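My Home Blood Pressure Checklist, With Way Too Many Comments

My doctor asked me to track my blood pressure at home, and I said sure, how hard can it be. Pretty hard, as I learned! I spent most of January getting numbers that jumped all over the place, and I was about ready to throw the cuff out the window. Then Kazue Fukuda, the nurse at the Erraji clinic, sat me down with a pen and we went through everything I was doing before, during and after a reading. I typed up her notes, added my own grumbling, and now I run through the list every time. A few of you asked for it, so help yourselves.
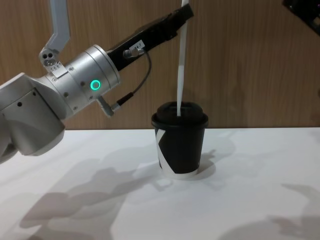
6 min read

Usual warning: I'm a patient with a keyboard. If your doctor has told you to do something different, do that.

PART ONE: THE MONITOR (once a month)

[ ] Cuff is the right size for your arm.
Comment: I failed this one right out of the gate. Mine came with a medium and I measured my upper arm at the middle, with a sewing tape, and got past the top of the range printed on the cuff. A cuff that's too small tends to read high. I ordered the large one (I have the Kimar upper-arm model, nothing fancy) and my top number came down the same week. I was so mad, and also so relieved.

[ ] Tubing has no cracks, kinks or loose ends.
Comment: Run it through your fingers. Mine had a kink right by the plug from being stuffed in a drawer. I coil it loosely now.

[ ] Velcro still grabs.
Comment: Pick the lint out with an old toothbrush. If the cuff pops open while it's pumping up, it's done.

[ ] Batteries are fresh, or the adapter is plugged in all the way.
Comment: I got two error messages in a row one evening and was convinced it was me. Batteries.

[ ] Date and time are set.
Comment: Mine was twelve hours off, so every morning reading was saved as a night one. My first month of stored readings was a mess and I had to go back and fix the paper log by hand.

[ ] Monitor has been checked against the one at the clinic.
Comment: Bring yours along to an appointment. Kazue took a reading on hers, then one on mine, then hers again, with me sitting there like a statue. Mine was 5 points higher on the top number, and she was fine with that and wrote it in my chart. Do this once a year, or any time you drop the thing (yes, I dropped the thing).

PART TWO: THE HALF HOUR BEFORE

[ ] No coffee, tea or energy drinks.
Comment: This was the big one for me, and I fought it. I get up at 6, and the coffee used to be in my hand before my eyes were open. Now the cuff comes first and the coffee comes after, and I'm a little bit of a bear in between. If you already had your cup, wait at least thirty minutes. Decaf can have a bit of caffeine too, so I wait on that as well.

[ ] No smoking or vaping, no exercise.
Comment: Carrying laundry up from the basement counts as exercise in my house.

[ ] Bathroom first.
Comment: I thought Kazue was kidding. A full bladder really can bump your numbers up! Go even if you think you don't need to.

[ ] Morning pills: ask whether you measure before or after.
Comment: I was told before. My sister was told something else for hers. Ask, write it down, and stick with it so your days can be compared.

PART THREE: THE SETUP

[ ] Chair with a back, feet flat on the floor, legs uncrossed.
Comment: I am a lifelong leg crosser and I have to check this one twice. The couch is no good either, I sink in and my knees come up. I use the chair by the window in the dining room, the one nobody likes for dinner.

[ ] Arm resting on something, cuff at heart height.
Comment: My table is low, so my arm goes up on a folded bath towel. I tried holding it up on my own for a few days and my readings were higher, plus my shoulder got sore.

[ ] Cuff on bare skin.
Comment: Over a sweater doesn't count, and a sleeve shoved up tight is almost as bad. Just take the arm out. It's chilly, I know.

[ ] Bottom edge of the cuff just above the bend of the elbow, and one or two fingers fit under it.
Comment: Your booklet will show you where the tube should run. Mine goes down the inside of the arm.

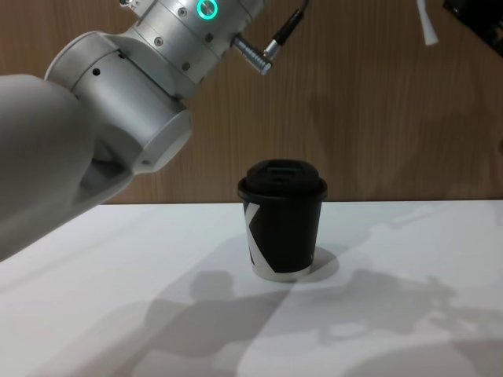

[ ] Same arm every time.
Comment: They checked both of mine at the first visit and told me to go with the left, which was the higher one. I wrote LEFT on masking tape and stuck it on the case, and I still put it on the wrong arm when I'm half asleep.

PART FOUR: THE READING

[ ] Sit quietly for five minutes first.
Comment: Longest five minutes of the day. No phone, no news, no texting my brother back. I look at the bird feeder. For a while I used the breathing timer in the Zavcombe app, but the little chime made me jump, so that was sort of self-defeating.

[ ] No talking while it runs.
Comment: If you live with a chatterbox, warn them. I hold up a finger and my husband now backs out of the room very slowly.

[ ] Take two readings, 60 seconds apart.
Comment: My first is almost always higher. I used to write down only the second one because I liked it better, and I got caught. Write down both.

[ ] Log it right away, with the time and anything odd.
Comment: Bad sleep, headache, salty takeout, argument with the insurance company. I keep a column for that stuff and my doctor reads it before she looks at the numbers. The log sheet I use has 32 lines, enough for a month with one spare for my mistakes.

PART FIVE: WHAT TO DO WITH A BAD NUMBER

[ ] One high reading: go back through Parts Two and Three, rest, and try again.
Comment: I used to take it over and over, getting more worked up each time, and of course it climbed. Now I get one retry and then I put the cuff away until the next regular time.

[ ] High readings for several days running: call the office.
Comment: Ask ahead of time what number they want a call for. Mine is written inside the lid of the case in marker.

[ ] 180 over 120 or higher, with chest pain, trouble breathing, weakness or numbness, trouble seeing or trouble speaking: call 911.
Comment: Don't sit there re-reading the list. And if you have those symptoms with a perfectly nice number on the screen, call anyway.

[ ] Don't change or skip your pills on your own because of what the cuff says.
Comment: I had a whole week of lovely readings and thought, well, maybe I'm cured. Kazue gave me a look. The readings were lovely on account of the pills.

A couple of odds and ends. The Irkden pharmacy has one of those sit-down machines by the door, and I quit using it, since the cuff is one size and there's always a line of people waiting behind me (try being calm with that going on). Wrist monitors are a whole other can of worms, and I was told to stick with the upper arm unless there's a reason not to. I'm still trying to work out what to do when we travel, whether to keep my home clock or switch over on the first day. If you've been given advice on that, put it in the comments and I'll add it to the list.

14 comments
Shared 37 times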